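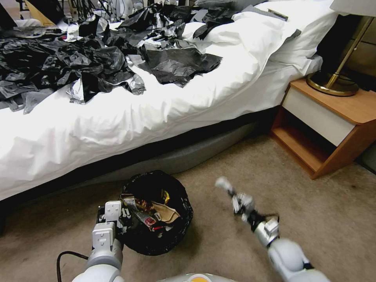 Checking Out of a Flakemell Room: Your Questions

Last revised 3 November 2025

These are the questions guests send us most often about leaving a furnished room, gathered on one page so that you can read them the night before you go, when you are most likely to be standing in a heap of packaging wondering what you signed. They apply to every Flakemell room, short stay or long. If your question is missing, write to the desk and it may turn up here in April, when we next go through the list.

Do I have to clean the room before I leave?

No. You have to clear it, a different and much shorter job. Clearing means that everything you brought, bought, unwrapped or were sent is either in your luggage or in a bag. Cleaning means hoovers and sprays, and we'd prefer to do that ourselves, having seen what guests do with sprays.

What counts as cleared?

We should be able to strip the bed without first having to find it. Beyond that: nothing left on the mattress, the pillows or the nightstand, nothing on the nightstand's lower shelf, and nothing behind the bed. The bin can be full. It is a bin.

Can I sort my packaging on the bed?

You can, and nearly everyone does, a bed being the only large flat surface in most of our rooms. We ask two things. Put tape and anything sharp somewhere else, as a white duvet cover will remember both. And finish the job before you want to sleep there. Crumpled plastic takes up far more room than it did when it was folded round something, and by ten at night people tend to push the lot over to one side and call it a system.

I have a great deal of black plastic. Where does it go?

Clean black bags and sheeting can be pressed flat, rolled and stuffed into one bag, which you then tie. Do this kneeling on it if you must. A heap that looks like six sacks' worth usually goes into one or two once the air is out. We don't offer recycling for black plastic at any of our buildings, so it goes in general waste with our regrets.

And the silver crinkly stuff?

Try the scrunch test. Squeeze a piece in your fist and let go. If it stays in a ball it is probably real foil and may go in the metals box, provided it hasn't been wrapped round your dinner. If it springs back open it is a plastic film with ambitions, and belongs in general waste. Please pick it out of the black plastic first. It is a tedious ten minutes, and a decent podcast helps.

What may I put in the bedroom bin?

Wrappers, tissues, bits of card, the receipt you have been pretending you'd claim for. The bin is small and round and was bought with sweet papers in mind. Please keep out:

Food that will be noticed by the next guest
Batteries
Liquids of any description
Broken glass, unless wrapped in paper and labelled

Larger boxes should be flattened and left by the door.

Do I take the liner out?

Only if it's full or smells. Gather the rim, tie it, and take it down to the yard. If you are leaving early and don't fancy the yard in the dark, tie it and stand it by the door. Spare liners are in the hall cupboard. One bin needs one liner. Please don't take the roll.

Should I make the bed?

Please don't. A made bed has to be unmade, and someone has to lift your careful corners to check for socks. Leave the duvet in whatever folds it has fallen into, so long as there is nothing hiding in them. Do shake it once. Small things travel a surprising distance in a duvet, and we have posted back more earbuds than we care to think about.

What do people leave behind most?

Chargers, by a long way. After that, anything small and grey or silver that was put on a pillow "just for a second". Our lost property book has 293 entries in it, of which 182 are cables. Look behind the head of the bed before you go, and use a torch. Leads gather there in knots, and guests who pull out the one they recognise often leave two friends behind with it.

How long do you keep lost things?

120 days. After that, cables go to the Begović repair shop, who seem pleased to have them, and clothing goes to whichever charity is collecting. We'll post things back if you pay the postage. We won't post back half a tube of toothpaste, though we have been asked.

The carpet had marks on it when I arrived. Will I be charged?

No. Beige carpet was chosen before our time by somebody with no children and no tea. Tell us on the first day about anything you'd like noted, and we'll write it on your room sheet. Fresh marks are dealt with as they come, and plain honesty about what was spilt makes them much easier to shift. "Some sort of drink" is no help to the person with the cloth.

May I move the lamp or the nightstand?

The nightstand may be shifted while you pack. Move the lamp first, and hold it by the stem with a hand under the base. Put both back when you've finished. Bedside lamps have been found in the wardrobe, in the bath and, once, in a guest's suitcase, by accident.

Can somebody else do all this for me?

Yes. Choose the Golero clear-out when you book, or ring extension 1245 before noon on the day you leave. They bag everything that is plainly rubbish and box everything that isn't. When in doubt they box it, so you may one day receive a carton of bubble wrap.

Can I leave boxes with you after check-out?

Until six the same evening, in the Hidex lockers off the entrance hall. The code is on your key card. The lockers take a cabin case or a medium box, and no amount of pushing will make them take a large one.

What time do I have to be out?

Eleven. If you're still kneeling on a bag at five past, ring down and we'll give you another half hour.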